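Microfibre cloths leaving lint and smears on an oiled timber benchtop
Home Care > Benches and Timber > Cleaning
Posted May 1, 2019

Fathima Navaratnam

I have a light timber butcher-block top, 600 mm deep, finished with hard wax oil last August. It was sanded to 240 grit beforehand and had two coats. I wipe it down each evening with a microfibre cloth wrung out in warm water with a drop of dish soap. For the past few weeks it has dried with dull streaks running across the grain, and there is fine coloured fluff caught along the back edge. The cloths go through the machine with the bath towels and then the dryer. Is the finish failing, or is it the cloths? I would prefer not to re-oil the whole top if a change of washing routine will fix it.

Nigel Hebden

Re-oil it. Mine needed doing every year. Any streaks at all and I just put another coat on.

Toshio Kubo

I would not re-oil yet. A new coat over residue will seal the residue in, and you will then be sanding.

Test the finish first. Put a teaspoon of water on the bench in an area that gets regular use and leave it for 8 minutes. If it stays as a bead and wipes off without a dark mark, the oil is sound. If the timber darkens, it needs another coat, and Nigel's advice applies once the surface has been cleaned properly.

Dull streaks that follow the path of the hand are usually detergent film. One drop of soap in a full sink is harmless, but a drop on the cloth itself is far too much. Wipe the whole top twice with plain water, changing the water between passes, and dry it with a separate cloth along the grain.

The fluff is almost certainly from the towels. Microfibre picks up cotton lint in the wash and holds it until it is next dragged across something. Wash the cloths on their own at 40 degrees with half the usual detergent, no fabric softener, and line dry them. Softener coats the fibres and they then push water around instead of taking it up. A cloth that has been through several loads with softener can often be recovered with one hot wash and no detergent, but check the label.

Keep one colour for wet wiping and another for drying. Mine are blue and green. Shake each one out over the sink and look at the weave against the light before use — grit caught in the folds will scratch an oil finish. Lift plants and trays off before wiping if you can, as water sits under them.

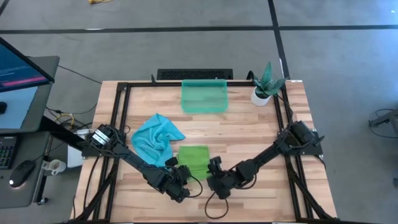
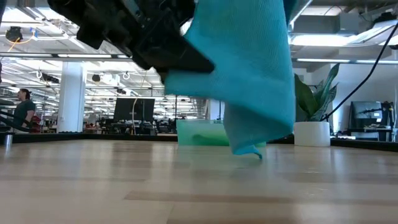 For the back edge, use a dry soft brush first and wipe second. Lint that has been wetted into the joint is tedious to remove and generally has to dry before it will let go. If the streaks are still there after the plain water passes, post the name of the oil and I will look up the maker's cleaning instructions.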